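Nuridora Kids
Machines > How things get looked after
Friday, August 4, 2023

Who brushes a robot's teeth?

OK, robots don't have teeth. But they do have fingers, and fingers get dirty. Fingers get bumped. Fingers get fluff in them, loads of fluff, especially if the robot's job is picking up clothes and bits of cloth all day.

So this page is about looking after one robot. Just one. It lives in a room in Candham, it has two arms, and it picks soft things up off the floor. The checks take longer than you'd think and there are a lot of them. Quick tour, let's go.

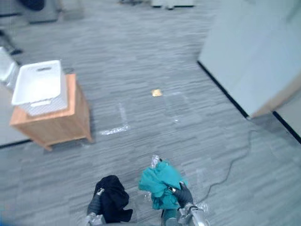

Ó Súilleabháin

First, why cloth is such a pain

A block is easy. Pick it up and it's still a block. Cloth flops. Grab a T-shirt by the sleeve and the rest of it does whatever it wants. Grab it in the middle and you get a lump. Black cloth is tricky too, all the folds look the same to a camera. And clear plastic! Shiny, crinkly, half invisible. Try finding the edge of a plastic bag with your eyes half shut and you'll see the problem.

So the robot has to pinch gently but not too gently. For that, everything on the hand has to be working the way it did yesterday. If one finger is a tiny bit crooked the pinch is wrong, and down goes the cloth.

Which gets us to the checks.

Before anything gets switched on

Rule one at Candham: look first, power later. The big red stop button is pushed IN while people are working on the arms. A robot arm can be strong and it has no idea your nose is there. (If you ever visit a robot, stay behind the line and don't touch. Grown-ups who work there follow this rule too.)

Then somebody walks right around the robot, slowly. They are looking for:

Loose cables. A cable on the floor can catch on a foot or a wheel.

Stuff in the way. Yesterday's socks. A pencil.

Carpet corners sticking up. Carpet tiles are squares, and sometimes a square lifts at the edge.

Tape that's peeling. Old tape sticks to cloth and then cloth sticks to the robot. Big mess.

Drips or funny smells. A hot, burny smell means stop and get the engineer, right now, no finishing up first.

Six minutes, if nothing is wrong. Something usually is.

Fingers

This is the biggest job. Hold up your own hand and bend one finger. See how it bends in more than one place? A robot finger can do that too, with little metal parts and pins where your knuckles would be. At the end there's a tip, a soft-looking pad that does the touching.

The tips wear out. Same as the bottom of your sneakers. New tips are grippy. Old ones go smooth and shiny and then things slide. So each tip gets a wipe with a damp cloth (just water, the strong cleaners can make rubber go crumbly) and then a rub with a thumb. Does it squeak a bit? Good. Does it slide? New tip.

The Candham notebook says a set of tips lasts for about 700 grabs if the robot is picking up rough stuff like towels. Way more if it's T-shirts. Plastic is easy on them.

Changing a tip goes like this. Power off. Hold the finger still with one hand. Take out the tiny screw – and put it in a dish! Not on the carpet! A screw that size on a gray stripy carpet is gone forever. Slide off the old tip, slide on the new one, put the screw back, snug but not super tight. Then write it down.

Next the joints. A soft paintbrush goes in the gaps between the metal bits and sweeps the fluff out. You would not beleive how much fluff. Threads are worse, they wrap around a pin and wind tighter each time the finger bends, and after a while the finger can't close all the way. Those come out with tweezers. Pull slowly. If it won't come, snip it and pull again from the other side.

Then wiggle each finger with power still off. A finger should have a tiny bit of wiggle. If it clicks or flops around, a screw's loose. If it won't move at all, there's still a thread in there, go back with the tweezers. 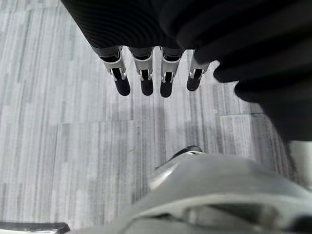 Now the sleeve. A lot of robot arms wear one, kind of like a long sock or the bendy tube behind a clothes dryer. Ribbed ones can squash up and stretch out when the arm bends, so they don't rip. A sleeve keeps dust off the wires and joints inside. Also keeps fluff out, which by now you know is the enemy.

Sleeve check: run your hand down it, feel for holes. Look in between the ridges, a small tear loves to hide in there. If it has slid down too far it can get in the way of the fingers, so scoot it back up and do the strap again. If there's a tear, patch it the same day. Small tears turn into big tears.

Eyes next

Lots of robots have more than one camera. One might be up high, where a head would be. Others ride on the wrists, close to the fingers, so the robot can see what it's about to pinch. A wrist camera gets a great view, but it's right down there with the dust.

One fingerprint on the lens and everything's blurry. Like swimming goggles with sunscreen on them. So, a puff of air first to blow off grit, then a soft clean glasses cloth, in circles. Never your shirt. Shirts scratch.

After that someone holds up a card with black and white squares on it, a bit like a checkerboard, in front of each camera. The computer already knows how big those squares are. So if they look the wrong size or a bit bent, the computer knows the camera has been bumped and works out how much. This is called calibration. Long word. It just means checking that what the robot sees matches where things really are.

Want to feel what bad calibration is like? Close one eye, hold your arms out wide, and try to touch your two pointer fingers together in front of your face. Missed? Yep. That.

Switching on

Everyone back behind the line. Someone says "clear?" and everyone else says "clear!" Out loud, even if there's only two people in the room. Red button comes out. Power on.

The robot does its stretches. Really. Each arm goes up, out, in, and then every finger opens and closes 3 times. People listen more than they look at this part. A healthy arm hums. A grinding noise is bad. So is a tick-tick-tick, that can be a cable rubbing on something each time the arm goes past.

Then a practice grab. Something easy to begin with, a thick cloth, all in a bunch. Left hand, right hand, then one in each. After that something slippery. If it keeps dropping things it's back to the fingers and start again.

All together there are 61 checks on the Candham list. Sounds like too many. But most are super short, like "is the lid on," and you do the same ones in the same order so your brain stops forgetting bits.

When something breaks

It happens! In January one finger on the left hand stopped halfway. Wouldn't open, wouldn't close. First guess was fluff. Cleaned it. Still stuck. Second guess, a bad motor, and motors are expensive so there was some groaning. Then they swapped the plugs, left hand's plug into the right hand's socket, to see if the problem moved. It did move. So the hand was fine and the cable was bad. One new cable, sent over from the Trerkport workshop, and it was picking up towels again by lunch.

That trick is called swapping and you can use it at home. Flashlight dead? Put its batteries in a different flashlight. Now that one's dead too? It's the batteries. Works on remotes, works on game controllers.

Write it all down

The notebook. Boring but it's the best tool in the room. What got changed, which finger, which hand, what sound it made. When a tip wears out super early you can look back and see it was the same finger last time, and then you know that finger is pushing too hard.

Some words from this page

Gripper: the part at the end of a robot's arm that grabs. Can look like a hand or like a pair of tongs.

Joint: where something bends. Your elbow is one.

Calibration: checking that the robot's eyes and arms agree.

Sleeve: stretchy cover that keeps dust out.

Motor: the thing that makes a joint move.

Try it yourself

Be a robot hand. You need an oven mitt, a T-shirt and a grocery bag, plus a friend to be the timer.

Put the mitt on. Drop the T-shirt on the floor in a heap. Pick it up with just a pinch and put it in a box. Time it. Now the same with the bag. Now hold one in each hand (two mitts, if you've got them) and don't let them touch.

Then put a few strips of masking tape on the tips of the mitt, sticky side in, so the outside is smooth. Try again. Harder? Those are your worn out fingertips. Take the tape off, thats your new set, and have another go.

Write your times in a notebook. Put the bag away after, bags are not toys for little brothers and sisters.

Next month on Machines: the ferry ramp at Trerkport and why it squeals.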